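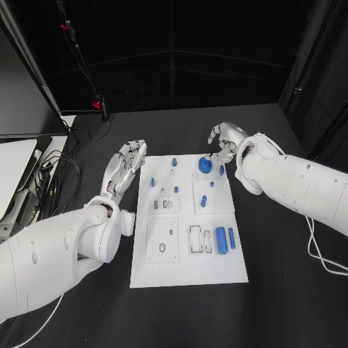
Mon 20 April. Writing this on the train back before I forget it all. Review of the Drasier two-arm assembly demo, seen at the Todotari open day. Short version first: better than I expected, slower than the flyer, would book a second look, would not sign anything yet. 3.5 out of 5 if you want stars.

**What it is**

Two white arms, each with a multi-jointed silver hand. Proper fingers, no suction cups or two-jaw grippers. Todotari are hosting, Drasier makes the system, and the software on top is called Iltum (they say it like "ill-tum", I'd been saying it wrong since February). The job is a peg board. Blue plastic parts, clear acrylic fixtures, all set out on a white board on a black table. Black curtains behind, so you get a good look at the hands and not much else.

I went because we have a bench job at work that is basically this. Small parts, fiddly, some of them lying down and some standing up. Two people on it, both bored stiff.

**The demo itself**

Slots were by sign-up sheet. Mine was the second one of the morning. Tavion Szabo ran it, one of the Drasier application guys, and he was good. Didn't read off a card. When something missed he said "missed" and let it try again.

The gear was what I mostly watched. Wide blue toothed thing with a stub on top, sits up at the far end of the board. The right hand comes at it from above with the fingers pointing down. The thing I liked: it slows way down over the last inch. First gear pick took two goes. After that it was fine every time while I was there.

Thin pegs were the weak spot. The standing ones, no trouble. The ones lying flat on the board were a different story, it sort of rolled one along for a bit before getting under it. Tavion says the fingertips are being redone. Heard that before from other vendors but ok.

Full run, 71 seconds on my phone for the short sequence. Our people do the same sort of thing a lot quicker. But they also stop for lunch.

**Good**

- Hands. Really are the reason to go. Watching the finger joints close one after another is kind of mesmerizing
- Deals with clear plastic. I figured the acrylic would kill it (our own camera setup goes nuts on anything see-through) and it mostly didnt
- Recovers by itself. Two misses in my slot, and both times it backed off, looked again, went back in
- Quiet. Could talk over it at normal volume
- You could ask anything, and get an answer from the person who sets the thing up

**Not so good**

- Slow, see above
- Left hand doesn't do enough. Spent a lot of my slot just held up and waiting its turn. If I'm paying for two arms I want both working. Asked about it, was told the longer sequence uses it more. Didn't get to see the longer sequence
- Cables. White ones trailing over the table top, black bundle looped between the arm and the electronics. Fine for a demo. Would not pass our safety walk
- Same blue for every part. Looks great on black and white, but our parts are gray, on gray trays, under bad lighting. Want to see that
- No price on anything. "Depends on the cell." Yes well

**Questions I asked, answers as I scribbled them**

How long to teach a new part? Tavion said 2 days for something simple, longer if it's soft or shiny. I'd plan on a week.

Can you swap a finger on its own? Yes, and he reckons 6 minutes with the tool they give you. Didn't see it done so take that as you like.

What happens if you bump the board in the middle of a run? He let the guy next to me nudge it. The arm stopped, waited, then picked up from the new position. Best moment of the whole slot imo. Should be the first thing on the flyer.

Does Iltum run without a network conection? "Mostly." Got a long answer that I did not follow and wrote down none of. Will email.

**Compared to the Benavides one**

Some of you saw my Feb notes on the Benavides cell. Totally different animal. That one is quick, really quick, but it has a plain two-jaw gripper and you need a custom nest for every part. Change the part, buy a nest. We'd go through a lot of nests. The Drasier is slower but in theory you put a new part on the board, teach it, go. If you make one thing all year, get the Benavides and don't look back. If your parts change every few weeks like ours do, this is the more interesting one, once they fix the flat peg problem.

Also the Benavides people wouldn't let anybody touch anything.

**The open day**

Parking bad, go early. Coffee good. Sign in is at the side door, which isn't marked, I walked around the whole building. Slots are too short, by the time you've got your questions in order the next group is standing behind you. If you go, get the front left spot. From the right the arm blocks your view of the gear about half the time.

They do have a talk after lunch. Skipped it, train.

**Would I go again**

Yes. Asked Tavion if I can bring our own parts and he said sure, send a handful ahead so they can look at the surfaces. Putting a bag together this week: the short bushings, the thin pins, a couple of the clear spacers. If it can pick up a thin pin off a gray tray I'll bump this to 4 stars.

If anyone on second shift wants to come, tell me by Friday. Room for one more in the car. Not taking the train again.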